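From: Ailsa Gourlay
To: gripper-users list
Subject: Re: [gripper-users] Left hand drifts against right after pad change

> We changed the finger pads on both units in May and since then the
> left one reads a few millimeters off from the right whenever we
> bring the tips together. Head view looks fine. Is there an order
> you do things in after new pads? We have been redoing the whole
> calibration each time and it eats the morning.
>
> Eshun

Eshun,

You shouldn't need the whole calibration. We run the same hand-held pair on the Drasden table and have changed pads on it more times than I would like. A pad change moves the fingertip and leaves the camera alone, so the camera numbers stay good unless you had the housing open.

What usually goes wrong is the closed position. New pads are a little thicker at the root, and the software still thinks "closed" is where the old pads met. If you changed both hands but only saved the zero on one, you get the kind of offset you describe. Check that first. The raw closed count on our left unit was 1,800 with the old pads and 2,197 with the new ones.

After the zero, look at the cubes. They get knocked when people lay the grippers down on their sides, and a cube that has turned slightly on its post will look fine by eye. I wipe the faces with a dry cloth and push each cube back against its stop before I tighten it.

Then do a check on a real table with small things on plates. I don't trust the bench block for this. We use a printed cloth and single pieces of food, and keep both the head view and the hand views open so the fingertips can be compared.

Our table, head view first, then two from the hand cameras:

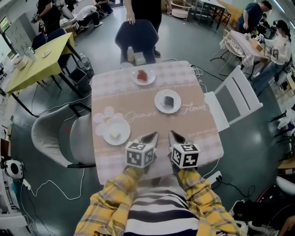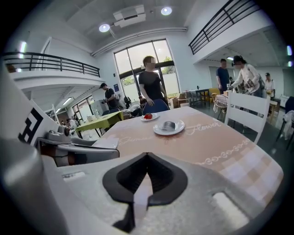
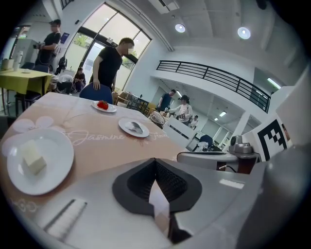

Order of work after a pad change

1. Power down and take off the old pads. Keep the screws with the hand they came from. The ones on our left unit have been cut shorter and will not hold on the right.

2. Fit the new pads dry. No glue. Close the fingers by hand and look for light along the whole length of the pad. If it touches at the tip and gapes at the root, take it off and seat it again.

3. Power up, close fully, save zero. Do the other hand before you touch anything else. Write both counts on the card.

4. Open and close each hand 1,000 times on the cycle script, then read the closed count again. Ours settles a bit during this. Save zero a second time.

5. Bring the two tips together over the table in view of the head camera and log the gap. Do it 3 times from different sides. If one hand is off by the same amount every time, it is still the zero. If the error changes with the angle, it is the cube.

6. Only if step 5 fails twice, run the full calibration.

On the parts question from the other thread: the Zunex pads fit, but the slot is tight and I had to run a file down it. The Sillel ones went in without any work and have worn about the same so far. I have a spare set of Sillel pads for the left hand if you are stuck waiting on an order.

Could you post your closed counts, before and after? Also which firmware you are on. The older one forgets the zero if you unplug within a minute of saving, and that one cost me an afternoon.

Ailsa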